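Grotis to Open Repair and Reuse Center in Denivdale This November

DENIVDALE – Wednesday, August 8, 2018 – Grotis, the regional home goods retailer, will open a repair and reuse center in the former Zhuravel furniture warehouse in Denivdale in November. The center will take in used furniture, lamps and small household items, repair what can be repaired, and sell the finished pieces at reduced prices.

It will be the company's first location devoted entirely to secondhand goods. Grotis has accepted returned furniture at its main store in Grerum for several years, but space there is limited and most pieces have been passed on to outside dealers without any repair work.

The Denivdale building has two floors and a covered loading area on the east side. Grotis signed the lease in spring and has since replaced the roof over the loading area, rewired the ground floor and put in a new freight elevator. Work on the upper floor is still under way and will continue through the fall.

What the center will offer

The ground floor will hold the sales area and the drop-off counter. Customers will be able to bring in items without an appointment during opening hours. Staff will look over each item at the counter and say on the spot whether it can be accepted. Upholstered furniture will be accepted only if it still has its fire safety tag. Mattresses, large kitchen appliances and baby car seats will not be accepted.

Customers who drop off furniture will receive store credit, which can be used in Denivdale or at the Grerum store. Credit does not expire, but it cannot be exchanged for cash. Items that are turned down can be taken home again or left for recycling for a small fee – the fee schedule will be posted at the counter and on the Grotis website before opening day.

The upper floor will be used for repairs. There will be separate rooms for woodwork, upholstery and electrical items. All lamps and other electrical goods will be tested before they go on sale and will carry a 3 month guarantee. Furniture will be sold as is, with any known damage written on the price tag.

A paid repair service for items that customers want to keep will follow once the center is up and running. Grotis has not yet set a date for it.

Jobs and training

The center will employ 47 people when fully staffed. Of these, 40 will be new positions, and the rest will be filled by employees moving over from Grerum. Openings include furniture repair, upholstery, sales, drop-off counter and delivery.

Previous repair experience is required only for the upholstery positions. Everyone else will go through paid training before the center opens. Applications are being taken now at the customer service desk in Grerum and by mail. 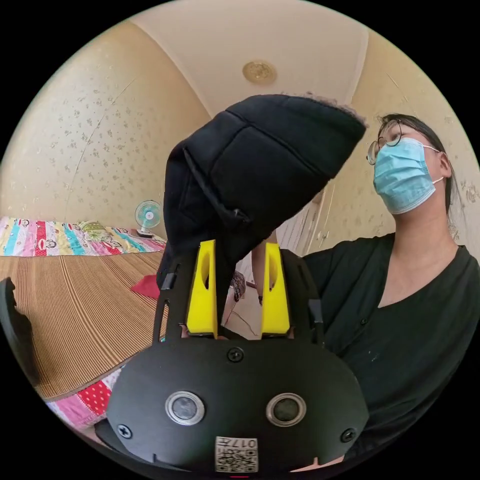

Parking and access

The main entrance will be on the street side, with a ramp and automatic doors. Customer parking is behind the building. Drivers dropping off large items should use the loading area, where stops are limited to the time needed to unload.

Delivery of purchased furniture will be available within Denivdale and Grerum for a flat charge. Customers may also have a piece held for 2 days after payment if they need to arrange their own transport.

About Grotis

Grotis sells furniture, lighting and household goods. The company is based in Grerum and is privately owned.

Media contact

Grotis Press Office, Grerum. Interior plans of the Denivdale building are available on request.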